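4. Laundry Goods on the Sorting Table

4.1 Why laundry goods got a section of their own

We did not plan to write about laundry products. The Rardale study set out to follow ordinary household goods from the shopping bag to the shelf, and the laundry things were supposed to be a short row near the bottom of a table, somewhere between sponges and light bulbs. They refused to stay there. Of the 145 item placements we logged over the study, a share quite out of proportion to their number ended in what our coding sheet calls an "open dispute," meaning that two adults put the same thing in two different places and each moved it back.

Food is easy by comparison. People disagree about whether ketchup belongs in the refrigerator, and they disagree with feeling, but they agree that it belongs in the kitchen. A bottle of something for washing collars has no such anchor. It may live by the washer, under the sink, in the bathroom, or on the windowsill where it was put down in March and has since gained the rights of a tenant.

4.2 Procedure

Sessions ran for 20 minutes at a covered table, usually in the late afternoon. Participants worked in pairs and sorted a mixed lot of packaged goods into groups that "would make sense at home." We did not say whose home. This was a deliberate choice, and it produced most of the talk we later transcribed.

Each lot held cleaning products alongside goods from other parts of the house. Category names were left to the participants, with the result that our codebook now contains "bathroom, but not really" and "things for later." The second of these had to be split into subcategories. Both coders asked to be excused from the task, and both did it anyway.

4.3 Reading the package before placing it

The Tallby pilot had suggested that people sort first by shape and only then by label. We found this to be half right. Shape gets a thing into the hand; a tall bottle is reached for early and a flat package late. But once a bottle has been picked up, the label does a good deal of work, even for people who cannot read it. Product illustrations carry the message across languages with surprising force. A shirt collar with marks on it says "laundry" to anyone who has ever owned a shirt and a neck.
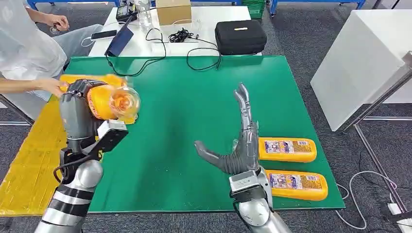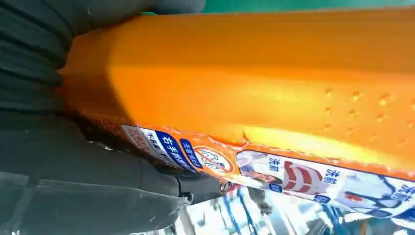 Figure 2. The orange bottle during sorting. In the second picture its label shows a shirt collar and captions reading 洗前 ("before washing").

Is laundry detergent better kept with the other cleaning products or next to the washer? In our data, next to the washer. Pairs who stored it at the point of use ended fewer sessions in open dispute, and in follow-up talks they also reported fewer trips through the house with a dripping cap.

4.4 The pull of color

Color gave us more trouble than we had allowed for. Participants were inclined to put things of similar color together and to come up with a reason afterward, and the reasons were often excellent. One pair defended a group made up entirely of warm-colored packages as "kitchen, mostly" and kept to this under gentle questioning for the rest of the session. Another built a blue group, noticed it was a blue group, took it apart in some embarrassment, and rebuilt it under the name "bathroom."

Earlier work in the Prastier series treats color grouping as an error to be trained away. We are less sure. A household that can find its stain remover by color has found its stain remover, which is more than can be said for two of the present authors. The trouble comes later, when the maker changes the bottle and the whole system falls over without warning.

4.5 Handling and hesitation

We coded a hesitation whenever an item was lifted and held over the table before being set down. Bottles drew more of these than flat packages did. Part of the reason is surely mechanical – a bottle that rolls asks for a decision about how to lay it down as well as where – and our coding scheme does not separate the two. The Majali protocol does, at the cost of a form nine pages long, and we can report that we read all of it.

Hesitation also went up when two people had hold of the same item. Here the usual course was a short silence, then a polite release by one party, then a correction by that same party once the other had looked away. We have no code for this last step. It was entered under "other," where it is now the largest group.

4.6 Limits of this section

The lots were small, the table was not anyone's laundry room, and no participant had to live with the results. Placement at home is settled over months and by people who are tired. We would expect real disputes to be longer, quieter, and decided by whoever does the wash. Section 5 takes up the matter of the junk drawer, for which we requested additional pages.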